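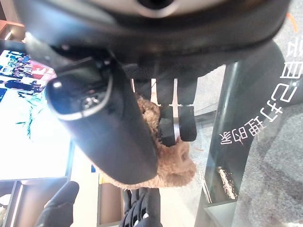 Updated 03/12/2018

# Robot Open Day: Questions and Answers

The open day is held in the Runberg building, second entrance, past the bike racks. Said El Idrissi runs the demonstrations and Vasiliki Karagiannis handles bookings.

**Do I need to book?**

Yes, for the demonstrations. Each group has 6 places. You can look around the hall without booking.

**How long does a visit take?**

Plan on 90 minutes. The demonstration fills the first part, and then you can talk to the staff.

**What does the robot do?**

It picks up household things and puts them down somewhere else. The arm has a gripper with two fingers, and each finger has a flat pad at the end. Soft toys are part of the set, including a brown teddy bear. Hard, smooth objects are used as well.

**Will it drop things?**

Sometimes. Said will pick up the object and start again.

**Can I bring my own object?**

You can bring one. It should be dry, unbreakable, and small enough to hold in one hand. Please no food and nothing with a blade. Said decides on the day if it can be used.

**Can children come?**

Children 6 and older are welcome with an adult. They may not touch the arm while it is on.

**Is the Drurnance arm on show too?**

No. It is out for repair and should be back in July.

**Can I take pictures?**

Yes, without flash. Ask before you photograph other visitors.

**Where do I park?**

Use the Chávez lot across the street. Parking is free for 2 hours with a stamp from the front desk. The Nekix spaces by the door are rented, and cars left there get towed.

**Is there step-free access?**

Yes. Take the ramp on the left side of the building and ring the bell.

**Who do I call if I can't make it?**

Call Vasiliki at extension 323 so that your place can go to someone on the waiting list.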